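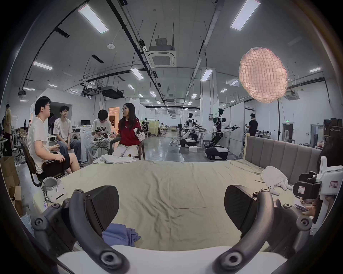
Handout 5: Grip faults in cloth handling

Course: Robot Handling of Soft Goods, Rultorach 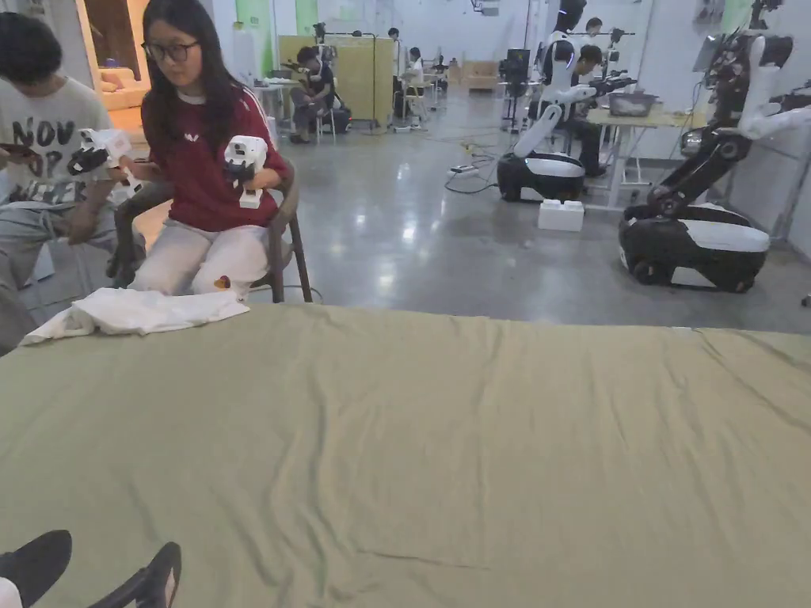
Notes by the course tutor, Lustby site
Revised 2020-07-10

1. The fault
Run 713 used a crumpled garment on a covered bed. The recorded jaw opening stayed at 17 mm after the fingers had closed fully. The controller took this as a held object and started the lift with nothing in the jaws. The arm then moved sideways at full speed and struck the headboard.

2. Cause
The zero point of the left finger had shifted after a pad change. The Westerberg procedure asks for a new zero reading after any work on the fingers. The step was missed – the log has no entry for it. A thin sheet gives little motor load, so the load check did not catch the error either.

3. Checks for hand-held grippers
Close the jaws on nothing and read the opening. It must be zero.
Check the finger screws and both pads.
Repeat after every 25 grasps.
Put the gripper down before picking up or folding cloth by hand.

4. Checks near mobile robots
Keep loose cloth and cables out of the path of the wheels.
Know where the nearest stop button is before the arm is powered.
Stay outside the arm's reach while it is live.

5. Reading
Orkotitz fault log, sections on zero drift and false grasp. Bring your own readings to the August session.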